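Chapter 6
Looking After the Gripper

By the time you reach this chapter you will have bolted your arm to its table, run the cables, and taught it enough positions to feel rather proud of yourself. I hope you will stay proud! But a cell that ran nicely in June can be a sulky thing a few months later, and most of the sulking begins at the fingers and at the little camera that looks out between them.

The cell we will follow is the one at Hodis, where Nusrat Marikar has charge of a Jamero arm with a two-finger gripper and a wrist camera. Its job is tabletop cleanup, picking up cups and wiping after them, and it had done 1426 cycles when she started the maintenance log we will be borrowing from (with her kind permission, and with her spelling tidied up a little). I am fond of this machine as a teaching case, partly for its plainness and partly for the sort of work it does. Dry boxes are easy on a gripper. Drinks are not, and a sticky film on a fingertip or a splash on the lens cover can spoil a grasp long before any motor wears out.
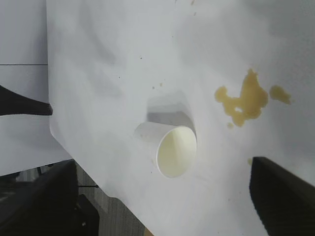
Figure 6.1 Wrist camera view of a tipped paper cup and a spill on a white tabletop, with both gripper fingers showing at the sides.

Keep Figure 6.1 in mind as you read, and come back to it when we reach camera settings in Section 6.3. White paper against a white table gives the camera very little edge to work with, and you may find the shadow easier to pick out than the side of the cup. A smudged lens cover makes a hard view like this harder still.

We will begin with cleaning. Stop the arm, lock out the power, and wait 30 seconds before you put a hand near the fingers. Wipe each finger from base to tip with a damp lint-free cloth, then dry it. The lens cover gets a fresh cloth of its own, please. After that we move on to checking the fingers for play, and then to the camera bracket, which is held by 2 screws and deserves more attention than it usually gets.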